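Two arms, one table: a talk with the Gora project

Ask Ludivine Courtois how long she meant to stay with the student robotics club at Grandirgate and she laughs. "One term! I came in to help with the wiring and I never left." She now coaches the Gora project, in which a team of four students is teaching a pair of arms to work a table together, and she talks about it the way other people talk about their favorite band.

The task sounds small. Glasses hang on a rack, a flat box lies on the cloth, and the arms have to handle them without a collision or a crash. "People hear 'wine glass' and think we're showing off," she says. "But a glass is such a good teacher! The stem is thin, the bowl is wide, and if your approach is a little wrong you find out at once."

She is just as fond of the backdrop. The students chose a patterned cloth and put up damask wallpaper, and the fight over that choice went on for most of March.

"Half the team wanted plain gray everywhere," Courtois says. "The other half said, fine, and who lives in a plain gray house? So we went with leaves and dots and medallions, and the software had a terrible couple of weeks. I loved it. They had to learn what the wrist camera was really getting, and they started going through the pictures one at a time." 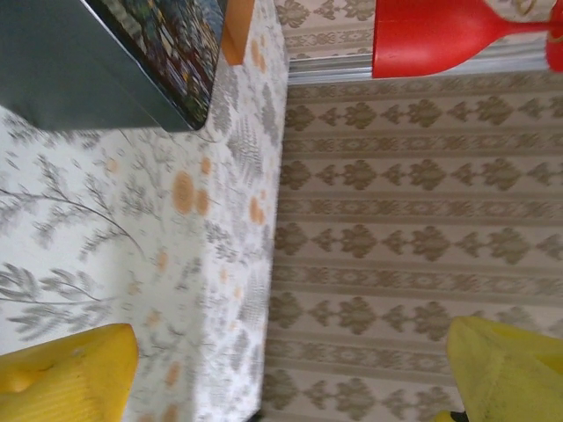
The wrist camera's view, with the yellow fingertips at the bottom and a red shape at upper right.

Going through pictures is slow work, and she is proud of how the students took to it. They keep a shared notebook called Modise (the name is older than any current member) where every run gets a line. The latest batch was 63 runs, and each one has a comment beside it, some of them rude.

"My favorite just says 'left arm, why,'" she says. "And then underneath, in other handwriting, is a full page with a sketch and the answer. That's the club right there."

The talk turns to the box with The Starry Night on it, and she lights up again. Flat things are hard, she explains: there is so little edge to take hold of, and with two grippers coming in toward the same spot, timing matters as much as aim. The students wrote the turn-taking code themselves and rewrote it after the first version left both arms waiting politely for each other.

"They just stood there! It was like two people at a door. We all went and got snacks."
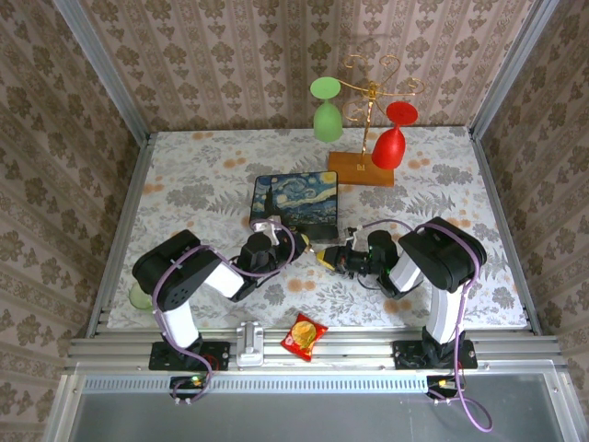 What comes next

The team has entered the Zustel student meet, in the two-arm class, and the students are already arguing about who gets to run the start button. Courtois would like them to try more kinds of glasses first, and a second cloth with a busier print.

"I want them to walk in with a table they've never practiced on and be excited about it," she says. "They're nearly there. Come back and see us in the spring, and bring an ugly tablecloth!"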